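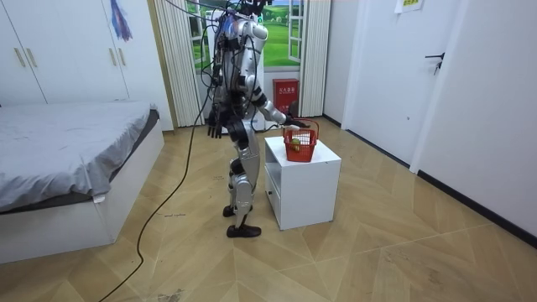 Basket swap is back, Saturday, 10 till the tea runs out. Downstairs hall, same as January. Bring whatever baskets, crates and caddies you've stopped using, take home ones you will. No money changes hands except for the cake.

We had 54 baskets through last time and only a handful left at the end, mostly the big wicker ones with the broken lids. Please don't bring those back!! Small plastic ones with a handle went first, in minutes. Siiri Raudsepp got two and has already asked if she can reserve a third. No reserving, sorry Siiri.

A few of you asked what on earth to do with a small basket in a bedroom. Pouran Ghaffari's answer is fruit by the bed. One piece, taken up at night, eaten before you've found your slippers. She says it stopped her going down to the biscuit tin. Handle matters, you want to pick it up with one hand on the way out the door.
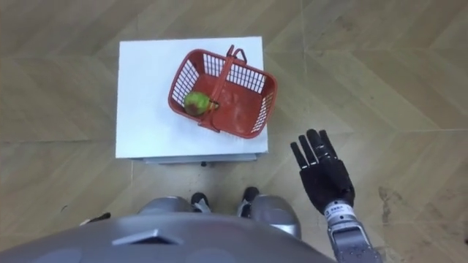
One piece of fruit, one red basket, plenty of room left over.

Second idea, from Tshepo Du Plessis - the floor basket. Goes next to the bedside cabinet and takes anything that's landed on the floor during the day. Carry it round, fill it, put things back where they live, done. He does it at 9 every night and reckons it beats the big Sunday tidy he never got round to. Mesh sides are good for this becuase you can see what's been sitting in there all week.
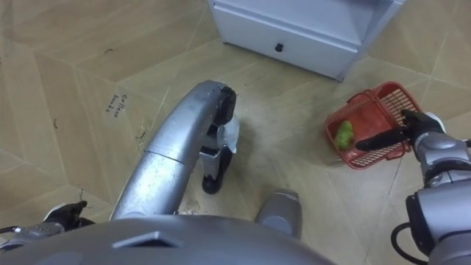 Red mesh basket with something green in it, and a white cabinet with one drawer.

Couple of notes on cabinets while we're at it. If yours has an open shelf, measure it before Saturday. Width, depth, and height WITH the handle up. Valdis Rätsep took home a lovely one last time and it wouldn't go in, he's now keeping onions in it. Tape measure will be on the front table but it's no use if you dont know your numbers.

Also wash them first please. Warm water, old toothbrush for the corners of the mesh, leave to drain upside down overnight. 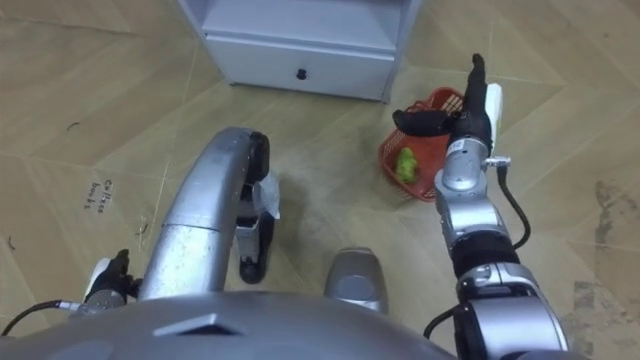

Basket on the floor, open shelf and drawer behind.

Tables go up at 9, extra hands welcome. Raimonds Bite has the key. Anything left at the end goes back home with whoever brought it. Cake list is on the door, 26 names so far and four of them are lemon drizzle - somebody do a chocolate one.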